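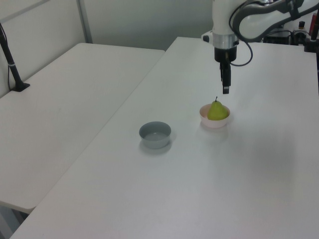

Greker Pick-and-Place Set is a collection of short tabletop demonstrations for training and testing learned arm policies. Every episode has one arm, one table, and a written instruction telling the policy what should end up where. The objects are small and ordinary, such as the green pear in the pink bowl, with the gray-blue bowl standing empty to its left. A state like that can be the start of one task ("move the pear to the other bowl") or the end of another ("put the pear in the pink bowl"), so please read the instruction field before deciding what an episode shows. We keep the tabletop plain white and leave it that way for the whole set.

What's in it

The August release holds 4000 episodes across 13 tasks. Each episode folder contains:

- fixed camera video
- joint positions and gripper opening, one row per video frame
- the instruction, in English
- a result label: done, partly done or failed
- operator notes, where there are any

Failed episodes are kept. If you only want clean demonstrations, filter on the result label. Don't filter on length – a few of the good ones are slow.

How it was collected

All episodes were driven by hand at the Trondport lab. Operators worked in blocks of 40 episodes and then swapped. Between episodes the bowls were moved to new places on the table and the object was set down again, either in a bowl or on the bare surface. Bowl positions were read from a printed list so that people didn't drift into favourite spots. Margit Oláh wrote the list and checked the labels. Bernd Frerichs looks after the recording scripts and the download server.

Splits

Training, validation and test are split by bowl layout. No layout in the test split appears in training. The test split has 200 episodes. An earlier copy that went round under the name Trostano used a random split, and results on it can't be compared with results on this one.

Known problems

- The gripper hides the object during most grasps. Use the gripper opening to find the moment of contact.
- Lighting is soft and even throughout. Policies trained on this set alone do badly next to a window.
- In the first block the gripper opening is logged one row late. The loader corrects this unless you pass raw=True.
- Colour words in the instructions aren't consistent. The same bowl may be "grey", "blue" or "grey-blue".

Use

Free for research and teaching. Please don't treat it as a safety test for arms working near people. If you convert it to another format, keep the episode numbers so that fixes can be traced.

7 comments · 13 shares

sombatkul: Is the late row fixed in the files or only in the loader? I read them directly.

Bernd Frerichs: Only in the loader. Shift the gripper column up by one for the first block and you'll match it.

pk_arms: Trained on the done episodes only and it never learned to recover from a missed grasp. Adding the partly done ones helped a bit.

Margit Oláh: Same experience here. I'd leave them in.

Contact: Greker data desk, Trondport | © Greker | Back to top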